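Unit 4. Carbonate Rocks and Commercial Marble

4.1 Terms
In petrology, marble is a metamorphic rock made mostly of recrystallized calcite or dolomite. The stone trade uses the word for almost any carbonate that takes a polish, including many limestones that have never been metamorphosed. In this course the trade sense is always written "commercial marble." Mixing the two senses in lab reports costs marks.

4.2 Recrystallization
Heating a limestone under pressure causes small calcite grains to be consumed by larger ones. Fossils and bedding fade as grain size rises. In a pure protolith the product is white and even. Clay and silica react with the carbonate to give mica, tremolite, diopside or wollastonite, depending on temperature and fluid composition. Review the Dissanayake diagram from Unit 3 before attempting problem 2.

4.3 Color
Pink and red tones usually come from finely divided hematite. Yellow and brown tones point to goethite or limonite, gray to organic carbon or graphite. Color alone does not identify a quarry. Two blocks from one bench at Vernden can differ more than blocks from separate districts.

4.4 Veins and stylolites
A vein is a fracture filled by later mineral growth. A stylolite is a pressure-solution surface – jagged in section, lined with insoluble residue. Both appear as dark lines on a sawn face and are easily confused at arm's length. Use a 10x lens and record:
- whether the line branches or is toothed
- whether it offsets older features
- the fill, if any, and its reaction to dilute acid

Branching lines with a shared trend suggest fracturing under a consistent stress. The trend on a loose slab has no geographic meaning unless the block was marked before cutting. 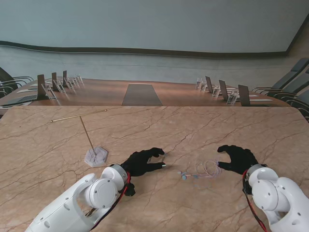 Fig. 4.3. Polished marble tabletop, pinkish-beige, with thin branching dark-brown veins.

4.5 Assigned work
Read Samarakoon, chapter on pressure solution. Problems 1 to 4 are due at the October lab, 15 points each, 60 in total. Bring the Jaditz thin sections back in their tray.

Course contact: Prasanna Seneviratne, Room 34 | Back to top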